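Small things on a big table: how to sort your stationery

Text: Slavica Spahić
Questions from readers: Eduardo Ramalho
For readers from six years

Do you know the word stationery? It is the name for all the little things we use for writing, drawing, cutting and fixing paper. A pencil is stationery. A rubber is stationery too, and so is a paper clip. There is another word that sounds the same, stationary, with an a near the end. That one means standing still. Many grown-ups mix them up. I learned it with this trick: stationery with an e, like in envelope.

Stationery is small, and small things like to hide. They roll under the cupboard, they fall between the sofa cushions, they go to the bottom of the school bag and live there together with the crumbs. In this text we look at what the small things do, and how you can keep them in one place.

What is inside a pencil?

People often say that a pencil has lead in it. Lead is a heavy grey metal, and it is poisonous, but there is none of it in your pencil. The dark part is made from graphite and clay. Graphite is a soft form of carbon. When you press it on paper, tiny flakes of it come off and stay there, and this is your line.

If there is more clay, the pencil is hard and the line is pale. If there is more graphite, the pencil is soft and the line is dark. Look at the end of your pencil. Maybe you find the letters HB. The H is for hard and the B is for black. HB is in the middle. A 2B is softer, and it is nice for drawing animals with fur.

Why does a rubber work?

A rubber is a bit sticky, although you do not feel it so much with your fingers. When you rub, the graphite lets go of the paper and sticks to the rubber. The rubber loses little crumbs, and the graphite goes away with them. Ink is different. It goes down into the paper, between the fibres, and a normal rubber cannot reach it there.

Rok Nikolaidis from the village school in Fakville wrote to us that his rubber makes grey clouds on the page. Rok, your rubber is dirty! Rub it on a clean piece of scrap paper until the grey is gone, and then try again.

How does a paper clip hold on?

Take a paper clip and look at it from close. It is one piece of wire with a few bends. When you push paper in, you open the wire a small bit, and the wire wants to go back to its old shape. So it presses on the paper from both sides. We call this springy.

If you put too many sheets in, the wire bends too far and cannot go back. Then the clip is tired, and it will not hold well any more. I tried it at home with an old clip. It held 6 sheets very well, and I stopped when it looked like a small banana.

Sorting: what goes with what?

To sort means to put things in groups. But which groups? You can choose! You can sort by colour, by size, or by what the things are for. Each way is correct, but they are not equally useful.

Aksel Baldursdóttir, who draws the comics for our pages, once sorted everything by colour. The red pen was with the red ruler and the red scissors. It looked beautiful. Then Aksel wanted to sharpen a yellow pencil, and the sharpener was blue, so it was in another box on another shelf. After this the things were sorted by what they do:

Things that write and draw: pencils, pens, crayons, felt tips.
Things that take away: rubbers, sharpeners.
Things that cut: scissors.
Things that hold together: clips, glue, sticky tape, a stapler.
Things that measure: a ruler, a set square.

What about a ruler which you use also for drawing a straight line? It belongs in two groups. This happens often when people sort. You pick one place and you remember it.

Let us do it together

You need a table, something to put the things in, and a grown-up if there are scissors with sharp points.

1. Take the cups, plates and toys away from the table.
2. Bring all your stationery. Look in the school bag, in the pockets and behind the bed.
3. Put everything on the table and spread it out, so that no thing lies on another.
4. Test the pens on scrap paper. A pen that does not write can go. If a felt tip is weak, check first that its cap closes well.
5. Sharpen the pencils now. It is better than in the middle of your homework.
6. Make your groups, and put each group in its own place.

Give yourself 30 minutes. If you find an old drawing or a letter from a friend, you will probably read it, and then it takes longer. That is all right.

A question from Eduardo's postbox

"My brother says a tidy table makes you clever. Is it true?"

No, I do not think so. But when you know where the scissors are, you do not have to get up and look for them, and you do not forget what you wanted to make.

A word about trays and boxes

A box with a lid is good for travelling. Nothing falls out, but you do not see what is inside, and you must open it each time. A tin makes a nice noise. A tray has low sides and no lid, so you see your things and take them with one hand. It is not good for carrying up the stairs, if you are a person who runs.

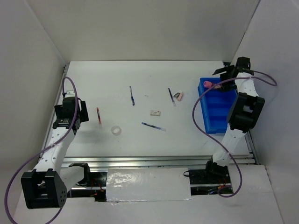

Where should you spread your things before you sort them? A plain table in one light colour is the best place, and a tablecloth with flowers is the worst, for a clip on a flower is very hard to find. On a white tabletop, like the one in our photo, even small pieces of stationery are easy to see when they lie scattered in the middle. The blue plastic tray is at one side, and it has a colour so different from the table that you see at once where it begins. You can try this also with your own things: put a pale rubber on pale paper, then on dark paper, and walk backwards across the room. On which paper can you see it for longer? Write down your steps and send them to Eduardo. Cristóvão Loureiro will print the best results on the July page, with your drawings, if you make some.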